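Household Textile Care, Unit 4: Collecting, Sorting and Folding
Course notes prepared by Teresa Ó Ceallaigh
Susutley Housekeeping Program, second term

4.1 Scope

This unit covers the handling of small household textiles between use and storage: dish towels, hand towels, napkins, table runners and pillowcases. Bed sheets and duvet covers are dealt with in Unit 6. Stain treatment was covered in Unit 3 and is assumed knowledge.

Bring the fiber chart from Unit 2 to the practical. Spare copies are in the Troncoso room.

4.2 Terms

Collection point: the place where used textiles are put down before sorting. One per room is enough in a home.

Load: a group of articles that can be washed and dried together without damage to any of them.

Lengthwise fold: a fold made parallel to the long side of the article.

Crosswise fold: a fold made parallel to the short side.

Face: the side meant to be seen. In printed cloth the face is the stronger color. In yarn-dyed cloth the two sides may look the same, and the hem is then used to tell them apart.

4.3 The collection point

A basket is preferred to a bag. The sides must allow air to pass, and the rim must have no rough points that catch on loops or loose threads. Place it on a hard floor, near a wall but clear of the walking line, and away from outlets and trailing cords.

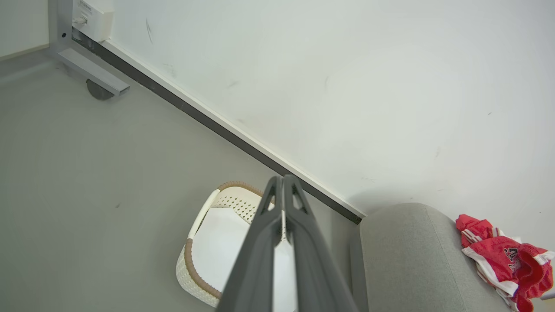
Damp articles are not left at the collection point overnight. Hang them first and add them when dry. Mildew in cotton is often noticed by smell before any spotting can be seen, and it passes easily to the articles next to it.

A basket used for dirty articles is wiped down before clean ones go into it. Lining it with a clean white cloth is acceptable – the lining is then washed with the load.

4.4 Sorting

Sort by color first, then by fiber, then by soil. Reds are kept apart until they have been tested. To test, wet a corner of the hem, press it between two layers of white cotton for 14 minutes, and look for transfer. Record the result on the load sheet.

Mixed articles (a white ground with a strong color) are classed by their strongest color.
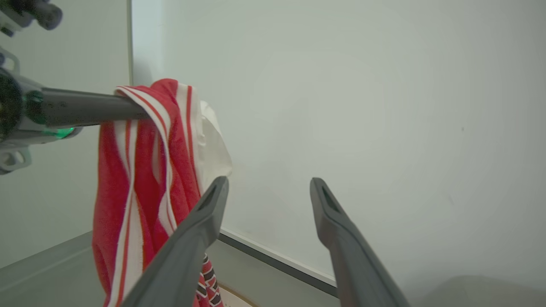

Striped cloth is the usual practice piece for this unit, as the stripe serves as a built-in guide. An error in the fold shows up as a stripe that drifts off the edge. First establish which way the stripes run. On the red-and-white cloth they run lengthwise, so a lengthwise fold keeps them parallel to the crease and a crosswise fold should lay each stripe back on itself. Wrinkled cloth is smoothed by hand from the center outward before any fold is made.

4.5 Folding sequence, small towel

1. Lay the article face down on a clear, flat surface.
2. Square the corners. Do not pull on the hem.
3. Fold lengthwise in thirds.
4. Fold crosswise in half, then in half again.
5. Turn so that the closed edge faces front.

For a 49 by 38 cm towel, leave out the second crosswise fold. Hipólito Vergara's shelf guide, handed out in November, gives the folded sizes for the other stock articles.

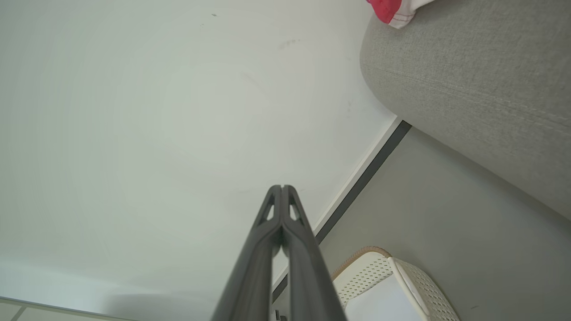 4.6 Storage

Stacks are kept to a height of 18 cm. Freshly washed articles go to the bottom of the stack so that use is evenly spread. Leave a finger's width between the stack and the back of the shelf, more if that side is an outside wall.

4.7 Before the practical

Read 4.4 again and complete the load sheet for the articles listed in Appendix B. Questions on the sheet go to Amparo Calvo.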